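Illadbridge Shop Forum > Robotics > Teaching by example

Thread: How much should I reset between pushing demos?

bvasic
Started July 2018

I'm collecting demonstrations for a pushing task. One arm, a plain rod for a tool, small plastic shape blocks on a wooden board. I steer the arm by hand controller and somebody reads me an instruction such as "push the red star to the left of the green star." We save the camera view, the arm position and the text.

I have 274 episodes so far. After every one I lift the blocks, scatter them by hand and start over. That takes longer than the pushing does. Can I stop doing it, or will I regret it?

Biljana Vasić

oldgearbox
You'll regret it. If each episode starts where the last one ended, your starting positions are all related to each other. Scatter every time. It's boring but it's the job.

faisal_n
I disagree with oldgearbox. We did it both ways on the Sivska project and the long continuous sessions were better for us. We recorded without stopping and marked the instructions afterward. The person driving just kept moving blocks from one arrangement to the next. We ended up with 2,756 labeled segments, and hardly any of the week went to resetting.

The other thing is that hand scattering isn't random. People drop blocks in the middle third of the board and never in the corners. Check yours.

Faisal Naqvi

oldgearbox
Continuous is fine if the driver is disciplined. Most aren't. They find three moves they like and do them all afternoon. How did you handle that?

faisal_n
Prompts on a timer. Every so often the screen gave the driver a new goal and they had to start on it from wherever things were. It still wasn't perfect. We had far too many "push it toward the middle" segments and had to throw a lot of those out.

tmk_44
What controller are you using? I have been looking at the Markinance one but it seems like a lot of money for a joystick.

bvasic
A regular game pad. It's fine for this because the tool only moves in the plane. I wouldn't spend more until you know you need to.

Faisal, I went back and plotted my starts and you're right about the corners. There is almost nothing within a hand's width of the edge. So that's one argument for resetting by hand gone.

Yesterday I tried it your way for a two-hour session. Notes so far:

Separating blocks is much harder than bringing them together. When they are bunched up, the rod has to come in from the outside, and pushing one block moves its neighbors too. My scattered starts had almost none of this, so a model trained on them would never have seen it.

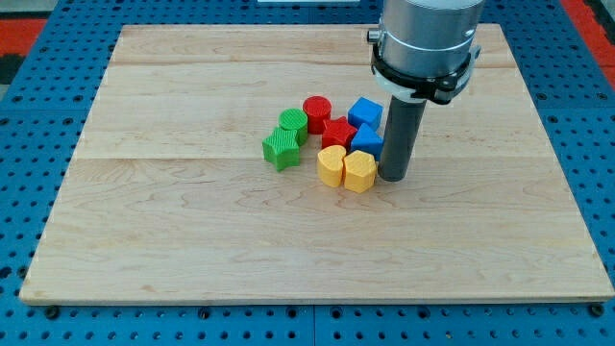
I also found that my wording is a mess once the blocks touch. With a star and a cylinder in the same color, "the green one" is no use to anybody, and I had written it 9 times before I caught it. I've started making everyone say color and shape every time. It sounds stiff when you read it out, but I can always loosen the text later.

oldgearbox
Don't loosen it with a script. If you want casual wording, have people write casual wording. Shevchuk in our shop generated his from templates and the model fell over the first time a visitor typed a normal sentence.

tmk_44
Wouldn't you want "the green one" in there though? People are going to say it.

bvasic
When only one green block is nearby, maybe. When there are two side by side I can't tell afterward which one the person meant, so the label is just wrong half the time.

faisal_n
Keep those but tag them and hold them out. We used ours as a test set later.

On the bunched blocks, record the failures too. If the rod slips off a corner and the driver goes around and tries again, leave it in. Recovery was the part our model was worst at, and it was because we had trimmed all of that out to make the episodes look clean.

oldgearbox
I'd keep recoveries but drop the ones where the driver gives up. I still say do a full scatter at the start of each session, corners included.

bvasic
I can live with that. Full scatter at the start, then continuous, timer prompts, recoveries left in. I'll run it through the end of next week with 2 drivers and post the new plot of the starts when I have it.

tmk_44
Please post the prompt list as well if you can share it.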